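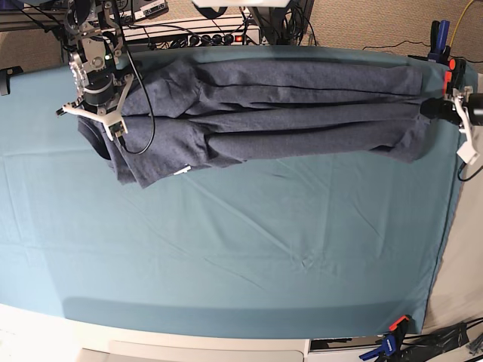 The cold came down on Barkcombe in the second week of January and the power went out the next night.

Justinas Ķēniņš was in the kitchen when the refrigerator stopped. He stood and listened for a minute, then went to the window. The whole street was dark as far as the Mets grocery, and past that he couldn't see anything but snow going sideways under the moon.

He had lived through colder. He put on his second coat, filled the big pot with water while the pipes still ran, and hung a blanket over the kitchen doorway. The gas stove worked if you held a match to it. He did everything in the order his mother used to do it, and when he was done it was only nine o'clock.

He thought about Ott Dzene then. He had been trying not to.

Ott lived across the street in the yellow house with the electric heat. The two of them hadn't spoken in three years. It had started over a snowblower, a Joteo, which they had bought together and kept in Ott's garage. One winter Ott lent it to his nephew and it came back with the chute cracked. Justinas asked for his half of the price. Ott said half of a used machine wasn't half of a new one. They both said some other things, and Justinas's wife was alive then and told him to let it go, and he didn't.

He looked across at the yellow house. There was a light moving upstairs, a small one, and then it went out.

He sat down and drank tea. The thermometer outside the window said 8 below. At ten it said 11 below. He told himself that Ott had a nephew, and the nephew had a truck. He told himself the church would be open. He listened to the radio with the batteries in it, and the man said the road between Barkcombe and Clillitico was closed, and the county was asking people to check on their neighbors.

"Fine," Justinas said to the radio.

It took him a long time to get his boots on. His fingers were good for big things now and bad for small ones, and laces were small. He took the flashlight and the shovel and went out.
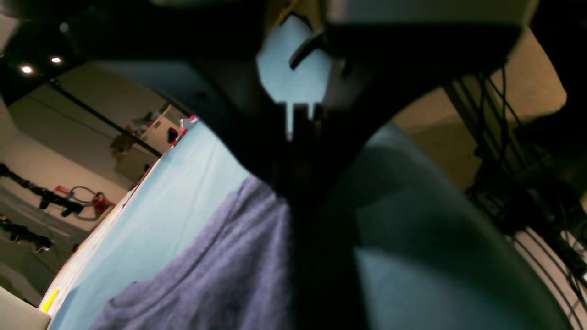
The street was 40 steps wide if you walked it in summer. That night the snow was over his knees and he had to stop in the middle and lean on the shovel. The air hurt his teeth. He could hear a wire humming somewhere and his own breath inside the scarf. When he got to the porch he knocked with the shovel handle.

For a while there was no answer. He knocked again, harder.

"Who is it?"

"Who do you think?"

The door opened a few inches. Ott was wearing a bathrobe over a parka and a hat with ear flaps. His face was gray and he was not shivering, and Justinas, who had worked 20 winters on the railroad, didn't like that at all.

"I'm all right," Ott said. The words came out slow and thick.

"You're coming to my house."

"I have blankets."

"I have a stove. Where are your boots?"

Ott looked down at his slippers and seemed to think it over. He couldn't remember where his boots were. Justinas found them on the radiator in the hall and got down on the floor to put them on him. It was the small work again, with the laces, and neither of them said anything while he did it. He tied them badly.

Going back they used the track he had already made. He put Ott in front and held the back of his parka with one hand. Ott fell once, near the curb, and said he would like to sit there for a minute – it wasn't so cold, he said, he was fine there. Justinas called him a name he had saved up since the business with the chute, and Ott got up.

In the kitchen he sat him in the chair by the stove, away from the draft, and took off the wet things. He gave him warm tea with sugar, a little at a time. After half an hour Ott started to shake. He shook so hard the spoon rang in the cup.

"Good," said Justinas. "Keep doing that."

Toward midnight the shaking let up. Ott asked for bread and ate two slices with butter. He looked at the blanket in the doorway and the pot and the candles stuck in a muffin tin.

"Where's Vera's clock?" he asked.

"It stopped. I put it in the closet."

"I could look at it."

"It's only a clock."

Ott held his hands out to the burner and turned them over. The wind was pushing at the window, and some snow had come in under the frame and lay on the sill without melting.

"It was 2000 dollars new," Ott said. "The machine."

"I know what it was."

"I fixed the chute that spring. It runs."

Justinas got up to light the second burner. It took him three matches.

"Then in the morning we'll use it," he said, and he sat down again and pulled the other chair closer to the stove for his feet.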